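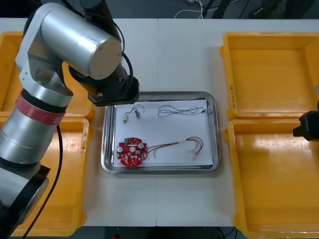

Silver arm at the white worktable, with yellow bins on both sides

Kider Refill Mug

The Kider is the souvenir drink mug sold at Esemwood park. It is a double-wall mug with a screw-on lid, a folding straw and a carry loop. Your first drink is included in the price. After that, refills are 99 cents at any counter with the blue mug sign, on the day you buy it and on every later visit in the same season.

The mug comes in four colors: green, cream, orange and dark blue. The Esemwood tree logo is printed on one side. The other side is left blank so you can add a name with the sticker sheet in the box.

What you can fill it with
Hot cocoa
Iced tea
Fountain soda

Frozen drinks, milkshakes and coffee are not part of the refill deal. Ice is free.
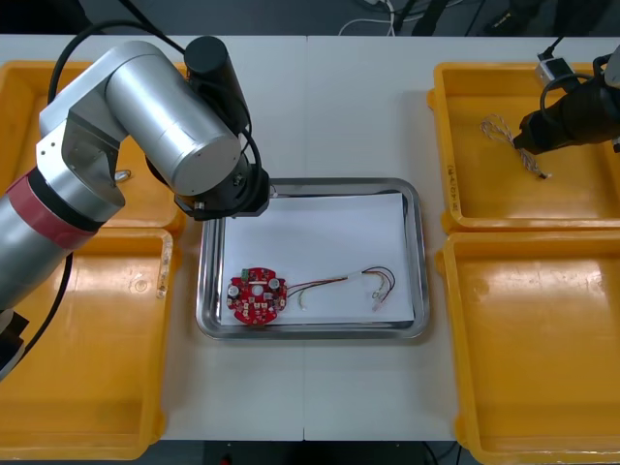

Can I bring a mug from last season?
Last season's mug can be used again once you buy a new season tag at a refill counter. The tag snaps onto the carry loop. The old one has to come off first, and the counter staff will do that for you.

Where to buy
Mugs are sold at the Stojanovska Candy Hall, at the main gate shop and at the snack stand beside the carousel. All three take cards and cash. The Candy Hall usually has every color. The snack stand carries green and cream only.

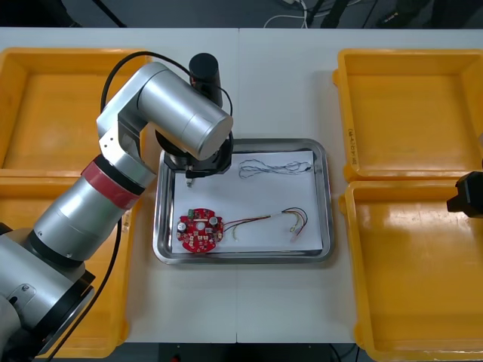 Season pass discounts apply to the mug but not to the refills. Show the pass before the sale is rung up. Discounts can't be added afterward, and they can't be combined with a meal coupon.

Care
Wash the mug by hand before first use. The lid and straw can go on the top rack of a dishwasher. The mug body can't, and it shouldn't go in a microwave either. Replacement lids and straws are sold at the main gate shop. If the lid seal is missing when you open the box, bring the mug and receipt to the same shop for an exchange.

Mugs are allowed in ride lines but not on the rides. Use the shelf at the boarding platform or leave the mug with someone who isn't riding.

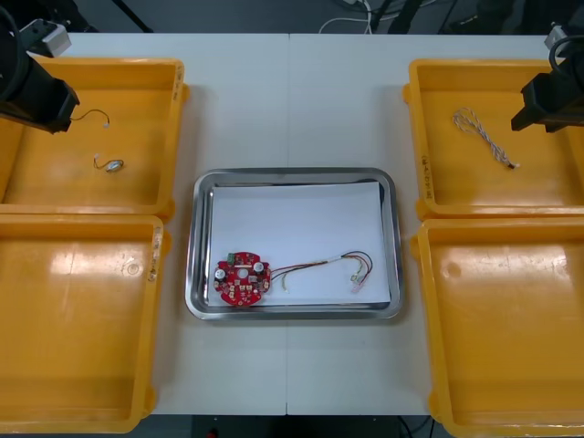
NIRISSIDE, June

The refill counter by the lake is open again and now serves hot cocoa as well as cold drinks. It closes an hour before the park does. The counter inside the Candy Hall stays open until the gates close.

Dark blue mugs are out of stock at the main gate shop. More are on order.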